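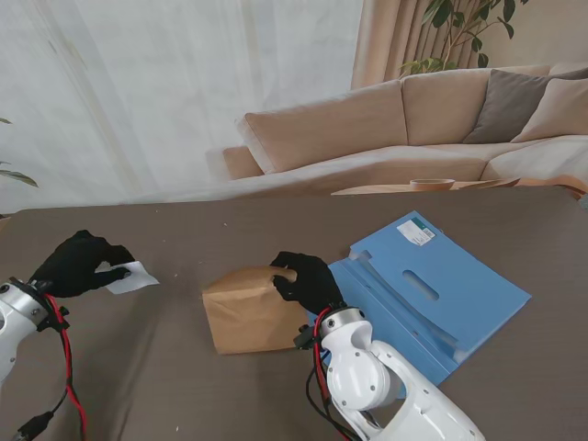 One subscriber wrote on Sunday that a paper bag has no place in a filing procedure:

> I read the draft for sorting loose paper and I don't see what the bag
> is for. A bag gives you no order and no labels. Everything that goes
> into it has to be handled again. Why not put each sheet straight into
> the folder and be done? Also, which way up do the lined sheets go?
> Ours came from Gonder and the header is a nuisance to find once they
> are stacked.

List home Threads Archive Search Log in
2 min read

Replying to both points, in the order they were raised.

The bag holds what has been looked at and rejected. It is an output of the sort and nothing in it should need a second handling. The draft put this in a footnote, and I'll move it up to step one. In the October run we went through 1,043 pieces of paper, counting slips, and 742 of them went into the bag. Filing those first and weeding the folder afterward would have meant opening and closing the folder for every scrap.

Use a plain kraft bag with the top edge rolled down one or two turns. The rolled edge holds the mouth open and gives you something to grip when the bag has to be moved. A creased bag works as well as a new one as long as it still stands up. Stand it in the middle of the table with the folder to one side of it, unfolded. We tried the bag on the floor and people missed it.

Small slips go first. They slide under larger sheets and get filed by accident. Pick each one up by an edge, read both sides, and decide. Any slip worth keeping gets copied onto a full-size sheet and then goes in the bag like the rest. I know the Fröhlich instructions say to tape slips to a backing sheet. We did that for one run and the tape made the stack thicker on one side.

On the folder: the light blue plastic ones with the oval handle slot are acceptable. Open all the panels before you start and leave them open until the sort is finished. Papers laid over the ridges won't sit flat, so square the stack on bare table and move it across in one go. Leave the barcode label where it is. Peeling it leaves adhesive, and adhesive picks up lint. If you want your own label, put it on the opposite panel.
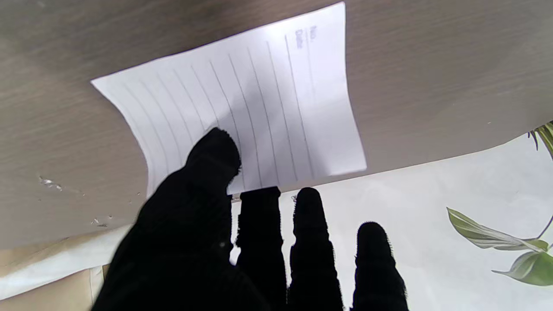

As for orientation, the lined sheets go in with the "No." and "Date" fields toward the handle. Turn each sheet before it joins the stack, one at a time. Turning a whole stack later only works if every sheet in it faces the same way, and after a sort they don't. Blank sheets get their own pile and go back to the drawer. We recovered 174 of those in October - more than I would have guessed.

A curled sheet should be pressed from the middle outward with the fingertips, with the curl facing down. If it springs back, put it at the bottom of the stack and leave it there overnight.

I don't have a view on the Coradar folders with the elastic closure. The closure looks useful for transport and irrelevant for anything else. If somebody has used one for a full year, post the results under a new subject line.

Revised draft goes up once step one is rewritten. Comments on the numbering of steps can wait until then.

> One more thing, do you date the blank sheets before they go back?

No. Date them when they are used.

You are receiving this message as a subscriber to the Prorkeck paper filing list. Get the weekly digest by email. Unsubscribe at any time.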